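Chapter 4
Setting Up and Looking After a Cleaning Arm

If you have ever moved into a new kitchen, you will know the feeling of reaching for a drawer that isn't where your hand expects it. A robot arm has that feeling all day long, and it has no patience for it whatsoever. Much of this chapter is about sparing it the trouble, and sparing you the long afternoons that follow when something has shifted and you can't say what.

We will stay with one work cell from start to finish. Carmela Collado set it up at the Brarner workshop and kept a notebook on it, and she has kindly let me borrow from those pages, coffee rings and all. The job is tidying a bathroom counter, and her first entry, dated 9 February 2019, is a single line: "Check the base bolts before you blame the software."
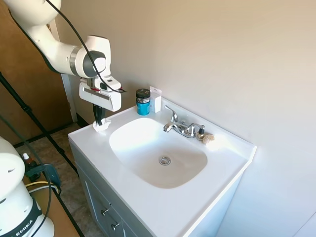
She was right, and I have repeated that line to students more times than I can tell you. A base that has worked a little loose will still let the arm move beautifully. Then the fingers close a hair to one side, and you spend a morning rewriting a program that was perfectly fine. So we begin at the bottom and work upward — base, joints, cable, gripper, fingers — and we don't skip ahead, however tempting the gripper looks.

Cables deserve a word here, and they'll get all of Section 4.3. Leave enough slack for the wrist to turn through its full range, and then run the arm slowly through every pose in the job while you watch the loop. Carmela did this every 50 hours of running time, and again after any change of fingers. Soft, light things such as tissue ask a lot of a pair of fingers, as we'll see in Section 4.5.

Before you read on, turn back to the checklist on page 62 and keep a copy beside you.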